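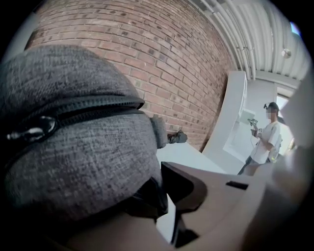
From: Fernanda Bettencourt
To: Drencombe players list
Date: 23 October 2026
Subject: Re: Running order for the EP launch

Shuzhen Meng wrote:

> Final mixes of all 6 songs are up in the shared folder. Please listen on
> something other than your phone before you complain about the bass.
>
> I still want to open with "Turkura" and close with "Drukine". The room
> holds 58 and we get forty minutes, including whatever Shi plans to say
> between songs. Can everyone live with that?
>
> Also, do we press CDs? The plant's cheapest deal is for 1,000.

I listened on the good speakers, and then in the car, where the bass is still winning. I withdraw nothing.

Opening with "Turkura" is fine by me as long as we drop the long intro. It works on the record. In a small room it's two minutes of people wondering if we've started, and last October half of them decided we hadn't and went to the bar. Could we come in at the second verse of the drone, or whatever we're calling it now?

"Drukine" last, yes. I'd put the waltz right before it so I have time to retune. The other order has me going from open D to standard while Shi tells the ferry story, and the ferry story has gotten shorter – a good thing in every other way.

On the CDs: a thousand, for a room of 58? The tour single is the relevant history. We had 1,016 of those counting the overrun, and I'd say some 900 are holding up one end of my bookcase. I vote for download cards and a short run of tapes, if the tape people will still talk to us.

Two smaller things. The title of track four is spelled one way in the folder and another on the sleeve draft. I don't mind which, but the sleeve goes off next week. And the second chorus of the waltz has a harmony on it that I don't remember singing. It's rather good. If it's me, please turn it up.

I can do load-in any time after four. Who has the long mic cable?

Fernanda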